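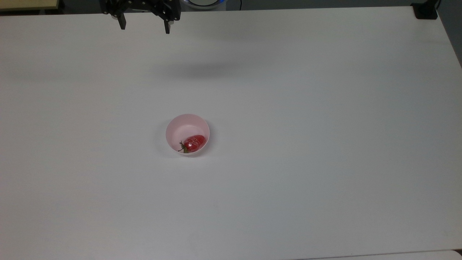
Fig. 1. White tabletop with a soft shadow.

Unit 4. Light and shadow in interior drawing
Course notes, Hasville evening program

In the last unit we drew boxes and cups with one lamp close to the object. The shadow had a clear border and it was easy to copy with a pencil. Now we go to the more difficult case, when the border is not clear.

4.1 Two parts of a shadow
The umbra is the part where the light source is completely hidden. The penumbra is the part where only a piece of the source is hidden. If the source is small, the penumbra is narrow. If the source is large, like a window with a thin curtain, the penumbra becomes wide and the umbra can disappear completely.

4.2 Distance
Keep the lamp in its place and lift the object from the paper. The shadow becomes softer and paler. Students often draw it too dark, because they know that the object is dark. Please compare the shadow with the paper and not with the object.

4.3 Value scale
We use a scale from 0 (black) to 100 (white paper). A very weak shadow can be 95, and one layer of a hard pencil is enough for it. Do not rub with the finger, it leaves grease. The paper stump from the Karras set is good for this.

Homework for August
Make 3 drawings of the same spoon: on the table, one hand above it, two hands above it. Use the same lamp and write the distance on the back of each sheet.

Reading: Kesano workbook, the chapter on soft edges. Bring an eraser to the next class.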